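Tondside Photo Contest - Progress Report to the Cerkley Fund
Prepared by Juwita Purba, Wed 26 May

Entries and voting

The contest opened to the public in April and we have 428 entries in the system. I would not read too much into that figure. A good share came in during the opening weekend, when the Jemal newsletter carried the link, and the pace since then has been slow. Your grant letter asked for steady entries across the whole period, and we don't have that.

Judging is a bigger worry. The plan you approved has a panel scoring every entry out of 100, with the public vote used only to break ties. Stitis, who supply the entry software, told us the scoring page would be ready before launch. It was ready after launch, and it drops the judge's comments if the page is left open too long. They say this is fixed. I have asked for it in writing.

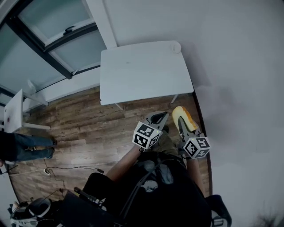
Until I see that, judges are keeping their comments in a separate file and pasting them in at the end of each session. It is slow and they don't like it, but we have lost no more scores.

Eligibility

We have turned down 18 entries so far, mostly for arriving without a signed release or with the entrant's name printed on the work. Two of those entrants have appealed. The rules say an appeal gets an answer but don't say from whom, so I have been answering them myself. That should be settled before the winners are named, and I would like your view on it.

Stitis also offers a paid filter for duplicate entries. I sat through the demo and came away unconvinced - it flagged the same picture twice and missed a plain copy. I don't recommend spending grant money on it. 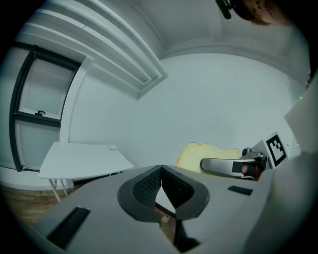
Grippers and a slice of bread.

Prizes and spending

The prize money is untouched and sits in its own account. Printing for the Tondside show has gone over the first quote, mainly on mounting, and I expect the final bill to go higher again. I can cover it from the publicity line, which we have hardly used, if you agree to the move.

Needed from you

- a yes or no on moving the publicity money
- a name for the person who decides appeals
- any change to the closing date, which I would prefer to leave alone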